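Moving a piano two towns over, has anyone used a small firm for this?

pedalsofter
Hello all. Long-time reader and a very occasional poster, so forgive me if this has come up before (I did search, and mostly found arguments about casters). We are moving from Comton to Ullstead in December and the one thing keeping me up at night is my grandmother's upright. It's an old Turkard, the tall kind with the heavy iron plate, and it has lived against the same dining room wall since before I was born. The new house has 2 steps up to the porch, then a narrow hall with a turn in it. I've had one quote so far and I nearly fell off my chair. Should I go with proper piano people, or is a good general mover fine for an upright?

marigold_lane
Oh, congratulations on the move! Ullstead is lovely in winter, you'll enjoy it. We had ours moved by a general mover, three big cheerful fellows, and they were as careful as you please. They wrapped it in quilts, strapped it to a board and had it in the truck before I'd finished making coffee. I wouldn't pay extra for an upright. A grand, yes, every time.

oldfelt
I'm going to disagree with marigold, in a friendly way. A tall old upright is top-heavy and most of the weight is at the back, and a hall with a turn is exactly where it goes wrong. General movers are wonderful at sofas. I've seen what a sofa crew did to the legs on a friend's piano and it was not pretty - one snapped clean off at the block and they wanted to glue it back on in the driveway. Ask anyone who quotes you how they plan to take the corner. If they haven't asked for measurements, I'd thank them and keep looking.

pedalsofter
Thank you both. The quote was from Butt & Daughters here in Comton, and to be fair to them they did ask about the corner. It was 1000 dollars, door to door, which includes the board, the quilts and a third person for the steps. Is that mad? My sister says I could buy a decent digital for that and stop worrying, and she isn't wrong, but I learned my scales on this thing and I'd miss the smell of it.

treblehook
Your sister is a sensible woman. I know this won't be popular in here, but there are a lot of old uprights that cost more to move and tune than they'll ever give back. Has a tuner looked at it lately? If the pin block is cracked you'd be paying a thousand dollars to move a very large shelf.

marigold_lane
Now treble, that's a bit harsh. People don't keep a family piano as an investment.

treblehook
I didn't say they did. I said get the tuner in before you pay the mover, and I'll stand by that.

pedalsofter
No offense taken at all! The tuner came in the spring and said the pins were holding nicely and the hammers could do with some work when I have the money. He charged me 178 for the visit, with two sticky keys put right, and I thought that was very fair considering he stayed for a slice of cake and played us something. So she's worth moving, I think, at least to me. I've started packing the small stuff in the meantime and I'm trying to work out what goes in the truck and what goes in the car with us. The sheet music alone is going to be several boxes.

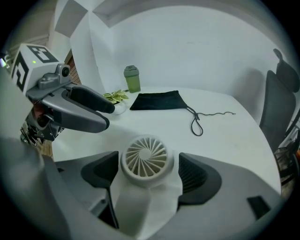
oldfelt
Sheet music goes in small boxes, please, and flat. I packed mine in one big carton years ago and the bottom went out of it on the stairs, Czerny everywhere. And a thousand isn't mad with a third person included. I'd want to see in writing that they're insured for the instrument itself and how much for, as some policies pay by the pound and you'd get next to nothing.

marigold_lane
The insurance is a good point, and one I never thought to ask about. I suppose I was lucky with my three fellows.

pedalsofter
I'll call Butt's in the morning and ask. Should I have it tuned as soon as it's in, or let it sit?

oldfelt
Let it sit. I'd give it a few weeks with the heating on the way you normally have it, and keep it off the outside wall if the room allows. It will sound sour for a while and you'll think they've ruined it. Play it anyway.

treblehook
Agree with oldfelt on the waiting. Lock the lid before they lift it, too, and if the key went missing decades ago (mine did) use a soft strap and never tape, as tape will take that old finish right off. I still say price up the digital, but good luck with the corner.

pedalsofter
The key is in the piano stool with some very old cough drops, so we're all right there. Measuring the hall again tonight, and I'll post what they say about the insurance.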